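Gerville Kitchen Words

Last updated: May 4, 2019

Welcome, and thank you for stopping by! This is the readme for a small collection of household and cooking words gathered from older residents of Gerville, the sort of words that get used over a sink or a stove and hardly ever make it into a proper dictionary. I started it because my neighbour's word for the heel of a loaf was different from mine, and then her sister's was different again, and before long I had a notebook full of the things and no sensible way of sorting them.

There are 744 entries in the main file, words.csv, from 108 speakers. Each row has the word as the speaker spelled it (or as I spelled it, if they left that to me), a plain meaning, a sentence they'd say it in, and the decade they remember first hearing it. Please don't be put off by the odd spellings. I've left them as they came, and where two people argued over one I kept both, with a note in the last column.
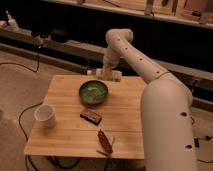

The flavour and colour notes were the hardest part to organise, I must admit. Setsuko Honda went through every one of them with me, very patiently, and talked me out of having a separate heading for soups. Kwaku Dankwa did the same for the baking words and added 23 I had never come across, most of them to do with dough that won't behave. If you only have time to look at one section, do look at his!

A few things to know before you use the file:

The decade column is from memory, so treat it gently. A blank there means the speaker would rather not guess.

Speakers appear by initials and street only. If you recognise an auntie, please keep it to yourself unless she's happy to be named.

Plurals are listed only when they're unusual.

You're welcome to use the collection for teaching, for family history or just for a bit of fun, and to pass it along with this readme attached. Corrections are always welcome too. Ha-neul Han looks after those and catches up on them each November, so an answer may be a while coming.

Related collections

Orkano Garden Words
Weather Sayings from Vodham
Gerville Street Nicknames, part 2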